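Household Textiles, Unit 6: Grey Surfaces and the Fluff They Attract
Handout for the January 2022 intake. Bring it with you; spare copies are not kept.

Grey was sold to us as the colour that hides dirt. It hides grey dirt. White fluff shows on it, dark crumbs show on it, and between them these account for most of what falls off people.

Before you clean a felt-like surface, look at it from a low angle. Sort what you find into bits (lint, dust, crumbs) and marks (streaks, scuffs, paler bands). Bits lift. Marks may be in the nap, and a lint roller will do nothing for them except use up the roller.

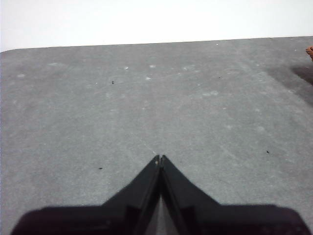 Rosimeire Bastos objected last year that a stiff brush shifts both at once and she had never seen the point of sorting. Her brush also raised the pile on two of the Skisham samples, which now live in the drawer marked February.

Order of work:
Roller first, one direction only.
Soft brush second, with the nap -- stroke it with a finger if you can't tell which way that is.
Damp cloth last, and only on marks that survived the brush.

Do not scrub. Leave it to dry flat before you judge it, and write down what you did while you still remember.

For next session: read the Royer notes, pages 179 to 200.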